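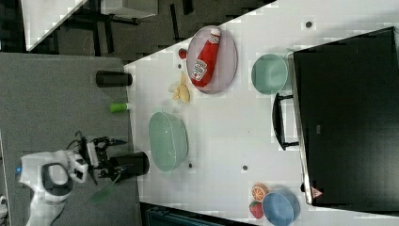 The Bilstead Institute thanks everyone who attended the open day of its Household Robotics Laboratory on 2019-09-03. This thread records what was shown, for those who attended and those who could not get a place.

We issued 300 tickets. They were gone before the end of the first week, and 400 people had their names on the waiting list. A second open day is planned for April.

Guests were received in the main hall and taken through the laboratory in groups of eight. Each group spent its time at one table, with a member of staff present to explain the work and answer questions.

The subject this year was kitchen work. Our staff teach an arm to handle the things found in an ordinary home: plates, cups, bowls, bottles, and food of different shapes. Much of the food on the table is toy food, and a toaster oven stands at the side.
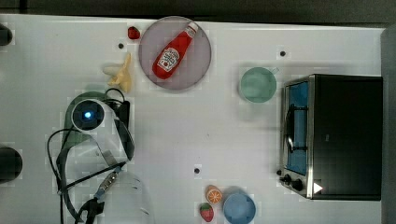
Visitors asked why a kitchen was chosen over a factory floor. In a factory, parts usually arrive in a known place. In a kitchen, a bottle may be lying on a plate and a strawberry may be next to a bowl, and the arm must work with what it is given.

A number of guests asked about speed. The arm is run slowly when the public is present, and a member of staff stays within reach of the stop button at all times. This rule also applies to our own students.

Gravberg Technical College sent its first-year class. The students' questions on cable routing were noted by our workshop, and written answers will be sent to the college this month.

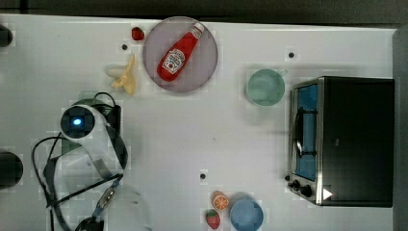

We were also pleased to welcome a delegation from the Sangkhawat Center for Applied Automation. Talks on a shared set of table tasks, under the working name Drikau, will continue through the fall.

School groups may request the printed guide to the laboratory. We have 300 copies, and they will be mailed free of charge in the order in which requests are received.

Requests for the April open day should be made through the visitor office. Please state the size of your group and any access needs. Children under 12 must come with an adult.

Lost property from the day, including a gray umbrella and a pair of reading glasses, is being held at the front desk.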